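Urban Evening Economy, Unit 5: Does street lighting cut crime?
Handout, 14 October 2025

The short answer you'll hear from vendors is yes. I'd like you to leave this unit less sure. Start with the Urcombe study, which you read in March. It compared 20 relit blocks with a set left alone, and reported fewer thefts on the relit ones. The blocks were picked after a bad year. A bad year is usually followed by a milder one, lamps or no lamps.
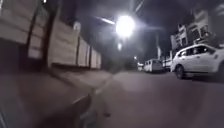
One comment left on the reading page last term: people feel safer under good light and so they walk more, and surely that counts for something even if the theft numbers are shaky. Fine, but then say you are measuring comfort. The Pretach survey asked 330 residents how safe they felt and was quoted for weeks as a crime result.

Glare gets less attention than it should.
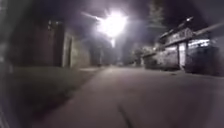
Brightness is cheap to buy and easy to brag about, so contracts are written around it. The Tandesis tender asks for more output per pole and never mentions contrast. Yet a lamp can burn out in a great white star, haze and all, while the left side of the pavement under it stays in shadow. Ask what a witness could make out there — I doubt the tender's authors did.

Next, running costs. Pîrvu dims its lamps by 40 percent after midnight.

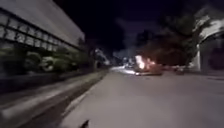
Several students wrote that dimming is just a budget cut with a green label. Maybe so. Bring the strongest evidence you can find for either side, 500 words, with the comparison group named in your first paragraph.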